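Vollitz band vs. the Dresine, anybody worn both?

hs_han
My old tracker finally died in March (the strap went first, then the screen) and I'm stuck between the Vollitz band and the Dresine. I mostly walk, swim a little, and want my sleep tracked without having to charge the thing every night. The Vollitz is $125 where I live and the Dresine is a bit less. Anybody had both on their wrist for more than a weekend?

leilani_f
Vollitz, easy. I've had mine for 13 months and I charge it maybe once a week. Swim tracking is fine, it drops a lap here and there if I stop to chat at the wall. The app is ugly but everything's on one page, and I love that!

gillumwalker
Gonna disagree with Leilani. I had the Vollitz for 6 weeks and sent it back. It gave me steps for driving on our road, which is all gravel, and it swore I was asleep through an entire movie. Dresine has been way better on both. Battery is worse, I'll give you that. I get nearly 48 hours and then it's begging.

leilani_f
Two days?? On a band with no real screen? My phone does better than that.

gillumwalker
It has the always-on heart rate going. Turn that off and it goes longer, but then why buy it.

boramjoo
I help out at a shop and we carry both, so I hear the complaints on each. With Vollitz it's the clasp. With Dresine it's people who lose the charger, because it's a weird little puck and nothing else fits it. Returns are pretty even otherwise. Couple of pics from me 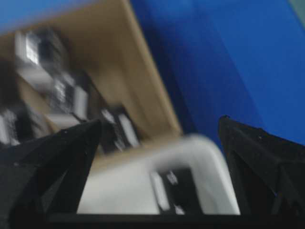
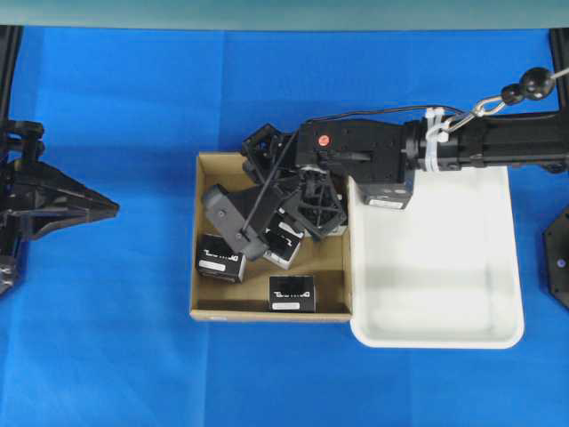

black boxes with the white labels, in the cardboard box in the second one

hs_han
Thanks! The puck thing worries me, I've lost every charger I ever owned. Is the clasp bad enough to fall off in the pool?

boramjoo
Not that I've heard. It's more that it gets stiff and people break a nail on it. You can swap the strap, the lugs are the normal kind.

asdis_b
Swimmer here, Vollitz, never lost it. I did switch to a buckle strap right away though. One thing, the sleep score is kind of nonsense on both of them. My husband has the Dresine and we slept in the same room with the same crying baby, and he got "excellent." I would not pick either one for sleep.

gillumwalker
lol maybe he did sleep excellent

asdis_b
Oh, he did.

dytak
Has anyone brought up the subscription? Dresine moved the weekly trends behind one after the last update. You still get today's numbers but if you want to look back past a month you pay. That's what made me quit it, and I liked the hardware.

gillumwalker
OK yeah, that part stinks. I never look back that far so I forgot about it.

leilani_f
So we agree, Vollitz :)

gillumwalker
We do not agree. Gravel road!

hs_han
No gravel here, and I do like scrolling through old walks, so I'm leaning Vollitz with a buckle strap. Ásdís, which width did you get? The store page lists two and doesn't say which goes with the small band.

asdis_b
The narrower one. The wide one won't fit the small band, I ordered it first and had to exchange it.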